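About Wasmont

Hi, I'm Coralie Tipoki, and I run a small baking school with my friend Kolbrún Lykkegaard. We teach ordinary people to make ordinary bread. Rolls, sandwich loaves, flatbreads, the odd braided thing when we're feeling brave. If you can stir, you can come.

I started out as a bookkeeper who baked on weekends. Kolbrún had spent 15 years on night shifts in a commercial bakery and wanted to see daylight again. We met in a line at the hardware store, got talking about oven thermometers (as you do!), and opened the school the next November with one oven and a mixer that walked across the counter if you turned your back on it.
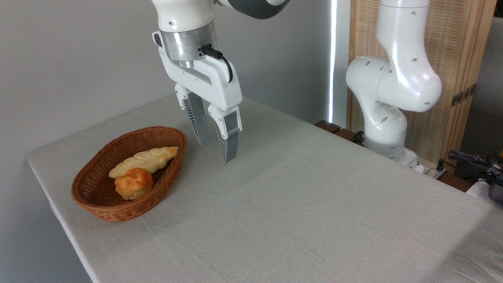 How classes work

Everybody bakes. We don't do the kind of class where you stand at the back and watch somebody else have all the fun. You get your own bit of bench, your own bowl and your own dough, and you take home whatever you make, plus the recipe written out in cups and in grams.

Evening classes are on Wednesday and start at 6:30. We mix first, then sit down together while the dough rests, and that's when the good conversations happen - sourdough starters, mostly, but also whose tomatoes have died and what's wrong with the bus schedule. Rajeshwari Shetty teaches our flatbread evenings. She is very patient about round edges and very strict about hot pans, and her classes fill up first, so book early.

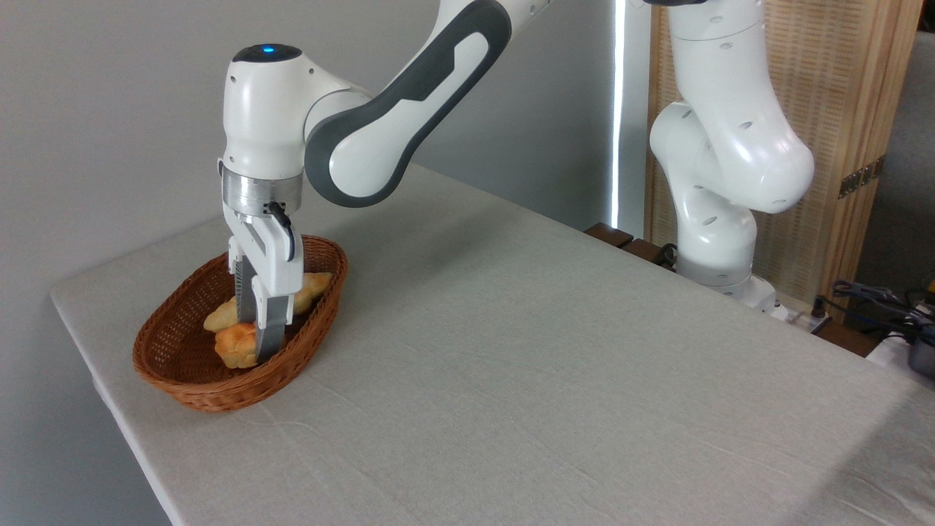

We keep groups small enough that one of us can get to you before your dough sticks to everything you own. Beginners and old hands are mixed in together, and I like it that way. I've picked up more tricks from students than from any book on my shelf, including a much better way to shape a dinner roll.

Flour, allergies and other practical stuff

Most of our flour comes from the Nisside mill, and we sell it in small bags after class. There's wheat everywhere in our kitchen, so sadly we can't promise a safe space for anyone with celiac disease. Eggs, nuts and dairy are easier to work around. Just tell us when you book.

Aprons are on the hooks by the door. Wear flat shoes, and bring a box or a clean towel for your bread.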